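Retail and Small Warehouse Operations
Week 6 handout: Stocktaking without tears
Undimby Community College – notes by Aishwarya Pai
Updated 07/06/2022

17 shares 2 comments

Welcome back! Last week we finished on reorder points, and a few of you stayed behind to argue about safety stock (please keep doing that, I love it). This week we get to my favourite part of the whole unit, which is counting things properly.

1. Why book stock and real stock drift apart

Your system says 130 cartons of tea towels. The shelf says something else. The gap is called a variance, and it can go either way. Common causes:

- goods received but never keyed in
- returns put back on the shelf without paperwork
- two similar products sharing one bin
- theft, and breakage that goes unreported
- unit mix-ups (someone enters cartons, someone else enters singles)

That last one is far more common than theft in small businesses, and it's so satisfying to track down! If a variance is an exact multiple of the carton size, look there first.

2. Full count or cycle count?

A full count means closing up, counting everything and fixing the books in one go. It's tiring but you get a clean line to start from. A cycle count means counting a small slice of the range all through the year, so the doors stay open and mistakes are caught while people still remember what happened.

Most places sort their range into A, B and C items. A items carry most of the dollar value and get counted often. C items might be counted once a year, in October if you follow the calendar in your reader.

3. Worked case: Flunder Homewares

Flunder carries 563 lines in one back room. Euan Crichton, the manager, used to do one big count and dreaded it. Have a look at the variance report in your reader and work out which lines you would move from C to A – there's more than one good answer, and I want to hear your reasons.

4. Blind counts

In a blind count the counter isn't shown the book figure. It feels slower at first, but people stop seeing the number they expect to see. Recounts go to a different person. Write the first figure down and leave it there, even when it's wrong, so the trail makes sense to whoever checks it.
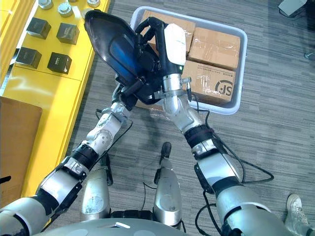 Fig. 3. Cardboard boxes in a light grey tray, with a handheld device above them.

5. Before next class

Read the Lindmont chapter on shrinkage. Somkiat Yimyam and Jirayu Chantharasri are presenting on bin labels, so bring questions for them. Everyone else, count one cupboard at home, blind, then have someone recount it. Bring both figures and the variance, however awful!

2 comments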